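Play Food, Plates and the Great Toy Bin Cleanout

Print this post | E-mail this to a friend

February 26, 2020

So I finally did it. I dumped out the play food bin, the big Skonell one that lives under the window, and went through every last piece. I'd been putting this off since July, when we came home from my sister's with two more bags of hand-me-downs and I just shoved them on top and closed the lid (well, mostly closed).

My rule was simple - if it's cracked, sticky or missing its other half, it goes. I ended up with 70 pieces in the keep pile, which still feels like a lot of pretend groceries for one small kitchen! The wooden eggs stayed. The cardboard cereal boxes did not. I found 18 plastic french fries and not one carton to put them in.

Then came the fun part, picking out a little table set to leave out all the time. I've noticed the kids play longer when there's less stuff, so I wanted just a few plates, something to serve on, and a couple of fruits. The plates are from the Adik outlet and I love the colors so much. I'd eat my own lunch off that pink one.

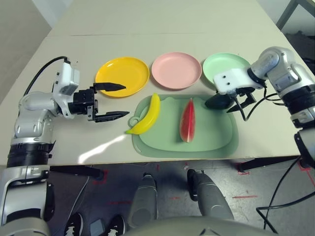
Yellow, pink and mint plates in the back, with the banana and watermelon on the green tray.

How sweet is that tray, with the two little bumps like ears? I almost gave it away last year and I'm so glad I didn't. It has a loop handle on the end too, and my youngest hangs it on a hook when "the restaurant" is closed.

Everything plastic got a bath in the sink with dish soap and warm water, then dried overnight on a towel. The rest of the keepers went back in the bin in zip bags - fruit, veggies, bread, and one bag that just says "weird stuff."

Next up is the dress-up trunk. Wish me luck, there's a feather boa in there that sheds like a dog.

3 Comments

MapleStreetMom wrote:
We have those fries too!! No carton here either.

tidyish wrote:
What do you do with the pieces you don't keep? Ours are too beat up to donate.

jo_in_the_kitchen wrote:
Stealing the "weird stuff" bag idea. That would be half our bin.

Contact | Copyright 2020, all rights reserved | Back to top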